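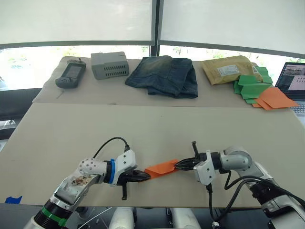
A reader of the first release, Wallis, wrote in to ask why the seagrass figures for the north bank stop short of the river mouth, and whether the gap hides a loss. The gap is a gap in the survey. The boat could not get in over the bar at low water, and those squares are now marked "not visited" where they used to be blank. The change is in the release dated June 29, 2021, which this file describes.

Hultthorpe Estuary Seagrass Records

What it is

A table of seagrass cover for the Hultthorpe estuary, with one row for each square visited on each survey. There are 3000 rows. It was put together so that people arguing over dredging, moorings and sewage outfalls could work from the same numbers.

What is in the folder

records.csv: the main table
squares.csv: position and depth of each square
notes.txt: comments typed up from the field sheets, spelling left as written
changes.txt: list of corrections by release

Columns in records.csv

square: code for the square, matching squares.csv
survey: survey number, 1 to 8
cover: share of the bed covered by living seagrass, 0 to 100
algae: share covered by loose or attached algae, 0 to 100
scar: yes or no, for anchor or chain marks
status: visited, not visited, or abandoned

Cover and algae are judged separately and can add up to more than 100, as algae often lies on top of the leaves. Please do not rescale them.

How it was collected

Each square is 10 metres on a side. Two people judged cover independently and the mean was entered. Where they disagreed badly the square was done again on the same tide. Surveys 1 to 3 used a viewing bucket from the boat. From survey 4 onwards the shallow squares were waded.

Known problems

The switch from bucket to wading makes the early cover values look low in shallow water. We have not tried to correct for this. Compare surveys 1 to 3 with each other, and 4 to 8 with each other.

Survey 6 was done in November, after most of the leaves had died back. It should not be read as a decline.

The Skerkano moorings were moved between surveys 5 and 7. Scars recorded there before the move may belong to chains that are no longer in place.

Depths come from an old chart and are wrong near the channel.

Use

Free to copy and reuse, including in planning objections and consultation replies. Say which release you used. Exact positions for the two richest beds have been left out of squares.csv on purpose; ask if you need them for restoration work.

Corrections

Send the square code, the survey number and what you think the value should be. Corrections from Wallis and Shabalala are already included and are listed in changes.txt.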